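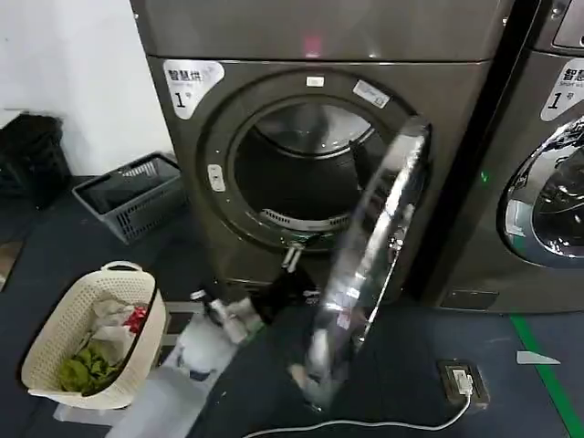
Dryer number 1, with its door open.

I went to the open afternoon at the Hinia center in June because three readers had written to me about it, and because I have a soft spot for any place that says it can calm an anxious brain with sound. Hinia's program is called Tukau. You lie in a padded recliner, wear headphones, and listen to low tones that shift with your heart rate. The leaflet by the door says it helps with anxiety, poor sleep, tinnitus, "brain fog" and grief. That is a long list for a pair of headphones.

The building is on the Villilholm side of town, upstairs from a tax office. Doors opened at 2 and I was given a name tag and a cup of mint tea. The rooms are pleasant. Thick carpet, lamps instead of ceiling lights, nobody in a hurry. I would probably feel better after an hour in there with no tones at all, and I wrote that in my notebook before anyone had plugged me in.

Narendra Rajput runs the place and gave the talk. He is a good speaker and he didn't dodge when I put my hand up. I asked what the results were. He said they had followed 33 clients through a full course and that most reported less anxiety at the end. I asked whether there had been a comparison group – people who got the recliner and the tea but ordinary music. There hadn't. I asked how many had started the course and dropped out, and he said he would have to look that up. My email asking for the number has not been answered yet.

Then came the demonstration. A sensor went on my finger and the tones began, a bit like a refrigerator heard through a wall. My session lasted 40 minutes. I dozed for part of it. Afterward the screen showed my heart rate going down in a smooth green line, and the man beside me was very taken with his own green line. Mine goes down when I lie on the couch at home, too.

The most useful talk I had was with Pui-shan Wan, a counselor who rents a room down the hall and has sent a few clients to try Tukau. She thinks it gets some people to sit still long enough to notice how tense they are, and she doesn't tell anyone to stop their medication or skip their appointments with her. I wish the leaflet were that careful. It has a line about "moving beyond pills" that I'd like to see gone.

They also sell a home version, the Au, and there was a sign-up discount if you paid before leaving. Two people did. I took the leaflet and the price sheet and walked back to the bus. If Rajput sends the dropout figure I'll add it to this page.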